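Hanging Patterned Wallpaper: Frequently Asked Questions
Clovville Wallcoverings, Technical Desk

How do I work out how many rolls to order?
Measure the height of the wall and add one full pattern repeat to each drop. Divide the roll length by that figure and discard the remainder. The result is the number of usable drops per roll.

What is the difference between a straight match and a half drop?
In a straight match, the same motif meets the seam at the same height on every strip. In a half drop, every second strip moves down by half the repeat. The match type is printed on the roll label.

Do batch numbers matter?
Yes. Color varies between print runs. Check that all rolls carry the same batch number before cutting. We cannot accept cut rolls for return.

Which paste should I use?
Sinel papers are paste-the-wall. Flelach papers are paste-the-paper and need time to soak. Do not use ready-mixed border adhesive on either.

Can I hang over fresh plaster?
Only after it has dried fully and been sealed with thinned paste or a suitable primer. Painted walls should be washed, rinsed and lightly sanded.

Where should the first strip go?
With a large floral, center the first strip on the most visible wall and work outward. Mark a plumb line — room corners are seldom vertical.

How do I turn an inside corner?
Cut the strip so that 1/2 inch wraps onto the next wall. Hang the offcut from a new plumb line, overlapping the wrap. A small mismatch in the corner is normal, and dense patterns hide it well.

Can I order a sample?
Samples are free for up to 2 designs. For larger orders, write to Verena Strebel at the trade counter, closed Sunday.

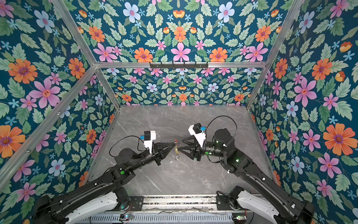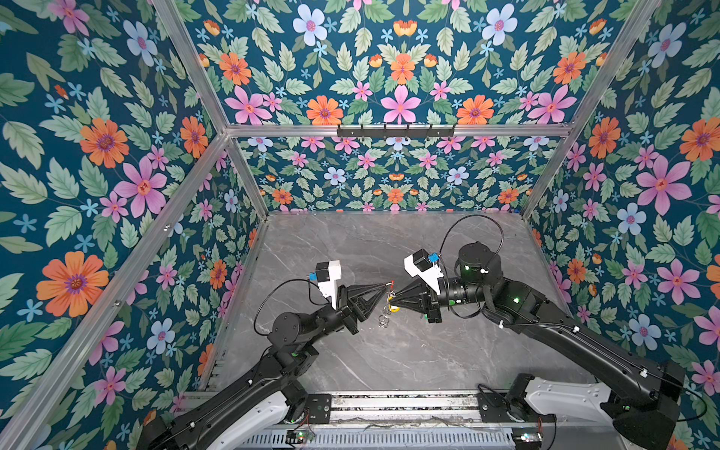

Dense florals on a teal-blue ground

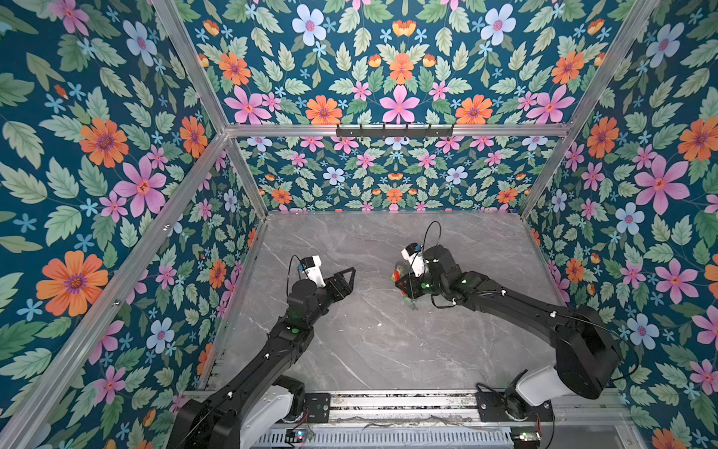
Page last changed: March, E. Pugh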